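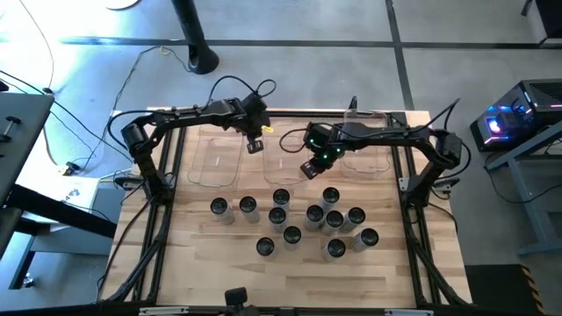
Two-arm sorting: planner keeps handing the same cup to both arms

Posted by Ngân Lưu, 21st August

Hello everyone, and thank you in advance for reading all of this. I'm working on the task allocation side of our sorting cell, meaning the piece of software that decides which arm picks which cup and which container it goes into. The two arms are mounted on the left and right of the table and reach in toward each other, with three clear containers in a row at the back and the cups standing loosely in the middle, no grid or anything like that. Perception gives me a list of cups with positions and a confidence value, and each arm runs its own planning process that asks a small server (we call it Jindwood) for the next target. Most of the time it's lovely to watch. Then every so often both arms get sent to the same cup, the collision checker stops one of them, and the whole thing sits there until I clear it by hand.

It seems to happen more with cups near the center line, where either arm could reach. I've tried a bigger safety margin in the collision checker, which only made the stops come sooner. The cup IDs are reassigned on every perception update, and I'm running those at 30 per second. Is that a bad idea? The log from the last stop says the left arm had cup 7 and the right arm had cup 3, so on paper they weren't even the same cup!

Loan Lã

Hi Ngân, what a nice clear write-up, and I think you've found your own culprit in that second paragraph. If IDs are handed out fresh on every update, then "cup 7" in one update and "cup 3" in the next can easily be one and the same cup. Your server is locking a number, and the number stops meaning anything a moment later.

I had this very trouble in May with a much simpler setup, and what fixed it was putting a little tracker between perception and the server. For each new detection, look for the nearest cup you already know about. If it's closer than half a cup width, keep the old ID, and if nothing is that close, make a new one. Don't delete a cup the first time it goes missing, either! With a gripper hanging over the table you'll lose sight of things constantly, so let a track survive a handful of missed updates before you drop it.

Then have the server hold the claim on the tracked ID, and do the check and the claim in one step under a lock. If your arms first ask "is it free?" and then send a second message saying "I'll take it," you'll have the same trouble again from a different direction. Release the claim when the cup is placed or the pick fails, and put a timeout on it too, so that a crashed planner doesn't hold a cup forever.

One more small thing while you're in there: log the cup's position next to its ID. I'd guess your 7 and 3 will turn out to be sitting on top of each other.

Skuris

just split the table down the middle and give each arm its own half, way less code

Traltesau

Splitting works up to a point, and I'd happily use it as a preference, but please don't make it the only rule. Two cups on either side of the line can be close enough that the grippers meet anyway, and any cup that has to travel to a container on the far side takes the arm out of its half. What we do is treat the middle as a shared strip that one arm has to reserve before its path enters it. The other arm picks something on its own side while it waits. You'll still want Loan's tracker underneath, so do that first and see how many stops are left.

Also look at the timestamps on your detections. If the arms plan from different updates, they can disagree about where a cup is even when the IDs are perfect.

Ngân Lưu

Loan, you were right, I added the positions to the log and both IDs pointed to the same spot. The tracker is going in now and I'll try the shared strip after that. Thank you all so much!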